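Galería: la mesa de doblado de la lavandería Latuheru

La lavandería industrial Latuheru trabaja para hoteles, gimnasios y una residencia de estudiantes. Desde agosto, parte de las toallas se dobla con dos brazos robóticos instalados por Ultden. El resto del doblado sigue siendo manual. En el turno de mañana hay 13 personas en planta y ninguna ha dejado la empresa por este cambio, aunque varias han cambiado de puesto.

Esta página reúne imágenes del trabajo en la mesa y comentarios del personal.

1. Los dos brazos sobre la toalla

Los brazos se acercan a la tela desde lados opuestos, cada uno con una pinza negra. La parte de arriba de la toalla está bastante lisa y la de abajo sigue arrugada. Zahira Tuhumury, que dobló a mano durante años, supervisa ahora la mesa y retira las piezas que no quedan bien. «Antes terminaba con las muñecas cargadas. Ahora me canso de otra manera, de estar pendiente», dice. 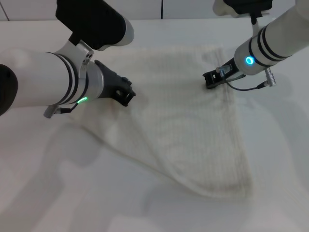

2. La tela de cerca

El tejido da más trabajo que el tamaño. Las toallas lisas fueron las primeras que se pasaron a la mesa; las de textura marcada llegaron después, cuando Afiq Sinaga, técnico de mantenimiento, ajustó la presión de las pinzas. Sinaga trabajaba antes solo con lavadoras y calandras. Hizo un curso de 70 horas y ahora reparte su jornada entre las dos cosas.
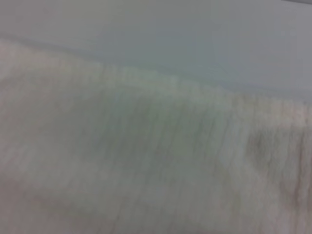 Tela clara con surcos finos y un pliegue alto en la tela.

Qué ha cambiado en el turno

La mesa dobla unas 200 toallas por turno, menos que una persona con experiencia. La empresa la mantiene porque puede funcionar a partir de las 22:00, cuando antes no se doblaba nada y los carros se acumulaban hasta la mañana.

Los puestos de doblado manual rotan cada dos horas. Seon-mi Sung, encargada de planta, preparó el cuadro de rotación con el personal y lo ha corregido dos veces. Las sábanas y los albornoces se siguen haciendo a mano.

Queda pendiente el plus de supervisión. Quienes atienden la mesa cobran lo mismo que antes y han pedido que se revise la categoría. Rommel Estrella, delegado de personal, llevará la petición a la próxima reunión con la dirección.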